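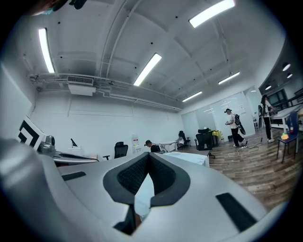
Pad day came early this month, and I spent most of it with a hex key in my mouth. If you've been reading for a while you know I look after the hand-held gripper we call Flevo, and you know I complain about the pads a lot. They're the black mesh-textured strips on the inside of the two fingers, the part where the V narrows down to that little gap, and they do all the hard work. Once the texture goes smooth, things start sliding out and everybody blames the software!

So, new pads. The old ones peel off if you warm them a bit first (Natalia lent me her hair dryer, thank you Natalia), and then you get to scrape glue for 42 minutes. I timed it. After that it's alcohol, a lint-free wipe, and a long wait that I'm bad at. Dardo says to leave them clamped for four hours. I did two last time and one corner lifted by lunch, so okay, Dardo, you win.

Then comes the closing check. I use a strip of printer paper – shut the fingers on it, tug, move it down a little, tug again. If it pulls free at the tips but holds near the bottom, the pads are on crooked and you get to start over. I had to redo the left one. Grr.

I also wiped down the gray shell while I was at it, and ordered 50 more pads from Soromton, which should last us past October if Leobardo stops testing it on sandpaper. Next up is the finger spring, which has started to squeak.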